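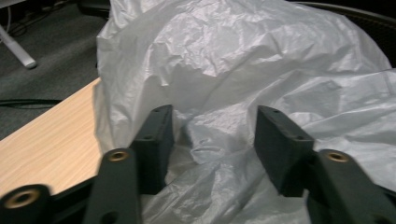
To: gorska-neighbors list
Subject: Re: Film recycling pilot, please sign up!

On the September sign-up drive, the Trirnix outreach desk wrote:

> Great news for Gorska! Starting next month every household can drop off
> clean plastic bags, bread bags, mailers and wrap at the Wei Street depot.
> Last year's trial collected 1,359 pounds of film that would otherwise
> have gone to landfill. It's free, it's easy, and every bag counts.
> All you need to do is make sure your film is clean, dry and empty.
> Please reply with your address to be added to the pilot.

I read this twice and I'm not signing up yet. Before the replies start, I take my bags to the bin at the grocery store like a lot of you do, and I have a closet full of bags stuffed into other bags. I'd love for this to work. But the message leaves out most of what I'd want to know.

First, the number. 1,359 pounds of film was collected. Fine. How much of it was recycled? Those are two different figures and only one of them is in the announcement. I asked this at the spring open house and was told the material "went to a processor." When I asked which one, I got Drolon. When I asked what Drolon does with it, I was told somebody would get back to me. That was in April.

Second, "would otherwise have gone to landfill." Would it? The grocery bin was there the whole time. If half of us just moved our bags from the store to the depot, then the trial took in a lot of plastic and changed very little. Did anyone ask the people who dropped off where they used to take it? It's one question on a clipboard.
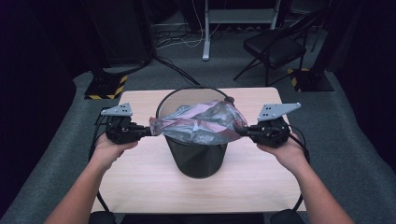
Third, the rules. "Clean, dry and empty" sounds simple until you stand at the kitchen counter with the stuff. Does a bread bag with crumbs count as clean? Do I rinse a freezer bag and then hang it up, and how much hot water are we spending on that? What about the crinkly kind, or mailers with a paper label, or the silvery ones that chips come in? The old county flyer had 17 items on the "no" list and the new message doesn't have a "no" list at all. My guess is that the list still exists and we'll hear about it after people have dropped off the wrong things.

Fourth, the money. "Free" means free at the drop-off. There is a truck, and a baler, and a person at the depot. Is Trirnix paying for that, or does it show up on the trash bill in the spring? I'm willing to pay a little. I would just like to be told before I've given anybody my address.

And why do they need the address? Nobody checks my address at the glass bin.

> We already have 30 households on the list and expect many more!

Thirty households is a start, I guess, but two of those on my block told me they thought it was curbside pickup. I would check what the other 28 think they agreed to.

Someone will say I'm making the perfect the enemy of the good. Maybe. I've been on this list through the battery bucket, the compost tumblers and the cork thing, and all three began with a cheerful message and ended with a pile behind the depot. I helped load the corks into a pickup myself. I don't know where they went either.

So before I reply with my address, I'd like answers posted here, to the whole list and not in private email:

1. What share of last year's film was made into something, and what was it made into?

2. What happens to a load that gets rejected, and who pays to haul it away?
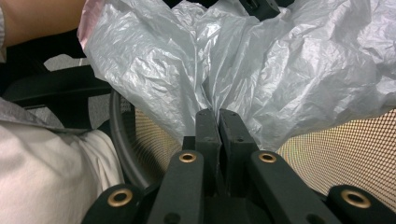 3. Can we have the full list of what isn't accepted, in writing, before the first drop-off?

4. When does the pilot end, and what result would make you call it off?

If the answers are good I'll sign up the same day and carry a stack of flyers down the hill. Until then I'm sticking with the grocery store, which I don't entirely trust either, but it's on my way.

Still on Wei Street, upper end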